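Keeping a two-armed cell fit for work

Keerthana Nadar starts at seven, an hour before anyone else in her part of the building at Tumthorpe, and she likes it that way. The cell she looks after has two arms, a table and more cable than she would choose. Its job at present is sorting and pairing socks. Her job is to make sure that when the operators arrive at eight, both arms go where they are told and both grippers close properly.

She came to it from packaging machinery, where she spent 11 years on a line at Zastero. "I knew motors and I knew belts," she says. "I didn't know arms. The first month I read a lot and touched very little. Damir made me write down everything before I was allowed to undo a screw."

Damir Todorova built the cell and still owns the drawings. He has since moved to another project, but his habits are all over the place: the labels on both ends of each cable, the torque figures written inside the cabinet door, the log book hanging from a hook. Nadar fills in the log by hand and types it up later. I asked whether she minded doing it twice. She said no, the handwritten one is for her.

The morning check takes 40 minutes if nothing is wrong. She powers up the controller, leaves the arms on their brakes and goes round the bolts at the base with a torque wrench. Then she brings each arm to its home position and looks at where the tip of the gripper ends up against a steel pin that she fits into the table for the purpose. If the tip is more than a millimetre out she runs the calibration again before doing anything else.

"People want to skip the pin," she says. "They say the software tells you it's homed. Well, it tells you it thinks it's homed. We had a loose coupling in March and the software was perfectly happy all morning."

That coupling is the one fault she talks about with any heat. It was on the wrist of the left arm. The arm would reach for a sock, close a few millimetres to one side and come up with nothing, then do it correctly the next four times. Joyce Ondieki, who runs the operating shifts, had it down as an operator problem and swapped people about. Nadar changed a motor cable, then a whole gripper, and finally found that she could turn the wrist by hand with the brake on. "Only a touch. You had to hold the other side still to feel it. It was a clamp screw that had backed off." She now marks those screws with paint so that she can see if they have moved.

The fingers are what she handles most. They are black, wedge-shaped, with a ribbed pad along the inside of one, and they pick up scuffs from the table and from each other. The scuffs don't worry her. What she looks for is wear in the ribs, and lint. 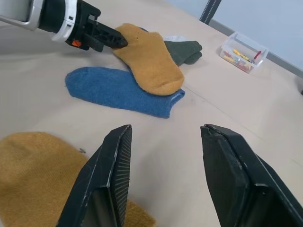 Lint is the enemy with socks, she says, and the fluffier the sock the worse it gets. A terry one sheds into the ribs until the pad is nearly smooth, and after that a thin knit will slide out of the grip. She cleans the pads with a stiff nylon brush at the start, at midday and at the end, and wipes them with a dry cloth. She tried a damp cloth at first and found that it packed the fluff down into the grooves.

Pads are changed as a pair, never singly. She did try changing one at a time to save money. The new pad stood a little prouder than the old one, so the fingers met off centre and the sock twisted as it was lifted. A pair takes her ten minutes, plus another ten to reset the closed position, which she does with a strip of paper: close the fingers on it, pull, and adjust until it drags evenly from top to bottom.

Grip force is the setting she gets asked about. The operators always want more of it. "If something slips, everybody's first thought is squeeze harder," she says. "But the motor in the gripper is small, and if you hold it at full current it gets hot and then it protects itself and you've lost it for a quarter of an hour. I've got it set at 48 per cent. Joyce would like 94." Ondieki, who was passing, said that she had never asked for 94, she had asked for 60 and been told no.

The cables get a look once a week. They run along the outside of the arms -- she would rather have them inside, but that was not on offer -- and they suffer where they cross a joint. She bends each one gently at the joint, feels for a stiff spot and checks that the ties have not crept. There should be enough slack for the wrist to turn fully each way. Too much and the loop catches on the other arm when both reach across the table, and this has happened twice. Both times it pulled a connector out and did no other harm.

The table itself needs less. She wipes it down, checks that it has not shifted against the wall, and measures from the base of each arm to the front corners. If someone has leaned on it hard it can move by a few millimetres. Akua Asamoah, who covers when Nadar is on leave, has put tape on the floor round the feet, and Nadar admits that this is quicker than measuring. She still measures.

Spares were a sore point for a while. The gripper motors come through a supplier called Hurora, and last year the wait got so long that Maya Zoubi, who does the buying, started keeping two on the shelf. Pads come in bags from the same place. Everything else is ordinary stock: screws, ties, brushes, paint pens.

I asked what she would change if she were given a free hand. She thought about it for some time. A better cable route was first. After that, a cover for the wrist joints to keep the fluff out, because she opened one up last autumn and took out a plug of it the size of a pea. She has drawn a cover and Todorova has looked at it and sent it back with comments.

"He says it'll rub at full rotation," she says. "He's probably right. I'm going to make one in card first and see where it touches."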